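Fleltutier Work Table, Pale Gray

Home > Tables > Work and Craft Tables

In stock at the Stisbridge warehouse
Page updated 2 Feb 2026

Overview

The Fleltutier is a plain, flat table for work that needs space. It has straight edges, a pale matte top and no drawers, shelves or raised rim. People buy it for sewing, sorting, packing orders, model building and school projects. Some use it as a dining table in a small apartment, and it does that job fine.

The top comes in one color, an off-white that leans toward light gray. It has a faint mottle in it, so crumbs of eraser and stray threads don't stand out as much as they would on a pure white surface. The finish is matte and doesn't throw much glare back from a ceiling light.

What comes in the box

The table ships flat in 2 cartons. The first holds the top, wrapped in foam sheet with cardboard corners. The second holds the legs, the cross rails, a bag of bolts, a hex key and the instruction leaflet. Please check both cartons before you start. They sometimes travel on different trucks and can arrive a day apart.

You will also find a set of felt pads for hard floors. These go on last, after the table is standing where you want it.

Assembly

Lay the top face down on a blanket or on the foam it came in. Attach the legs with the bolts finger-tight, then fit the cross rails, then go around again with the hex key. If you tighten each leg fully before the rails are in, the last rail will be hard to line up.

Have a second person help you turn the table over. Lift it by the legs and rails together and set it down on all four feet at once. Don't tip it over on two legs - this is the most common way the leg plates get bent, and a bent plate is not covered under the warranty.

The feet can be screwed in or out a little to take up an uneven floor. Check for rocking again after a week of use.

Load

The table is rated for 200 pounds, spread evenly over the top. That is plenty for a sewing machine, a monitor and a stack of books. It is not made for standing on, or for a bench vise. Clamp-on lamps are fine if you put a scrap of cardboard under the jaw.

Matching pieces

Two tables can be pushed together along the long side to make a square work island. The Nemudero stool fits under the table with the seat facing either way. The Halilović rolling cart is slightly lower than the tabletop and can be parked at one end for tools and supplies.

Surface and color

Color is the thing we get asked about most. Daylight from a window brings out the warmer side of the top, and shade turns it cooler and more gray, so one end of the same table can look different from the other. If you are matching it to white cabinets, order the free sample chip first.
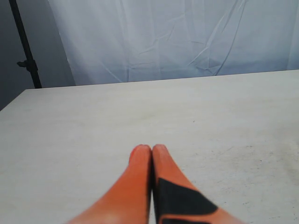 Large tops are made in batches, and the mottle varies a little from one batch to the next. If you plan to put tables side by side, order them together and write "same batch" in the notes box at checkout. We can't match a table bought earlier.

Care

Wipe with a soft cloth, warm water and a drop of dish soap. Dry it afterward. Pencil marks come off with a white eraser. Ballpoint ink should be dealt with the same day, using a little rubbing alcohol on a cotton pad. Don't use scouring powder, melamine sponges or wax polish - all of them leave shiny spots on a matte finish.

Use a mat for cutting and a trivet for hot pans. Scratches in the top can't be sanded out.

Delivery and returns

Orders placed before noon leave Stisbridge the next working day. Delivery is to the front door. Carrying the cartons upstairs is extra and has to be booked when you order.

Unassembled tables can be returned in their original packing. If a part is damaged or missing, keep the cartons, take a photo of the label and send it to us. Replacement bolts and feet are free, and most go out by regular mail.

The frame and legs carry a warranty of 3 years from the delivery date.

Questions about this table go to Setareh Nazari in customer service. Please include your order number.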